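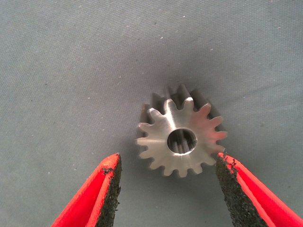 22 Jul 2022

Spent most of the week on the grasp detector. The glare off machined parts was the problem – our segmentation kept dropping the teeth wherever the metal blew out to white, and it sometimes took the shadow as part of the gear. I locked the exposure and retrained on 2000 wrist camera crops, with the shadow labeled as its own class.

Florencia rewrote the approach step in Pryor so the fingers stay open until the center estimate holds still for 32 frames. It used to close on the first good one. Still to do: the bore center drifts when the part is tilted. Rostislav wants to try fitting an ellipse.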